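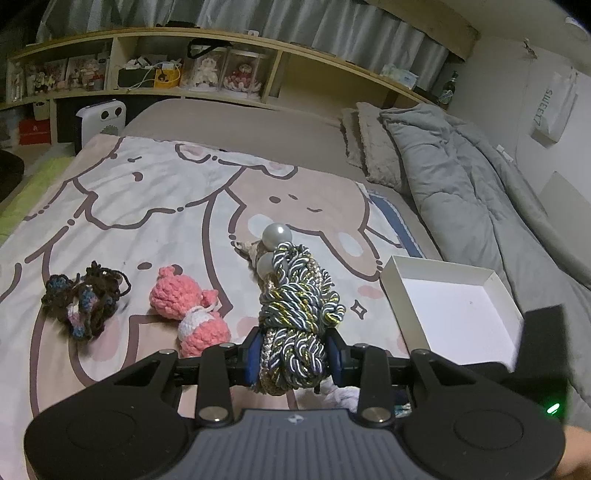
Choir again tonight, and I am still buzzing! We finally got all the way through the Mfinanga piece without stopping, all four parts, and when the altos came in on the second page I got goosebumps right down to my wrists. I've been humming the tenor line ever since (not even my line!) and it followed me into the bedroom, where the twisted cord with the two big pearly beads was on the bunny sheet, gray and white and gold, and I caught myself thinking those would be perfect colors for the concert. Gray for the basses, obviously. Gold for Ida Lenz, who hit that high A like she was picking an apple.

Musyoka conducted the whole second half with a pencil. He wants the opening much softer than we've been doing it, almost just breath, and he made us sing it facing the back wall so we'd have to listen. I loved it. You hear so much more when there's no face to look at – I could pick out Elaine's voice two rows behind me and tune to her, and by the third try the chord was ringing in the radiators.

The hall seats 590 and Jabari thinks we can fill it. I'm not so sure, but July is a good month for it and people do come out when the evenings are long. Doors would be at 7. Still no word on who turns pages for Mansa. I'd do it if I weren't singing!

Things to fix before next time: my vowels in bar 20 (too bright, I can hear it myself), the breath before the key change, and I need to learn the last verse properly instead of watching Elaine's mouth. Swahili sits so nicely in the voice once you stop rushing it. Musyoka had us speak the whole text in rhythm first, twice, and after that the notes felt easy.

Walked home the long way, past the bakery, singing under my breath. A man with a dog joined in on a note – completely the wrong one, but he held it all the way to the corner. Tea now, then bed. The sopranos' bit is stuck in my head too.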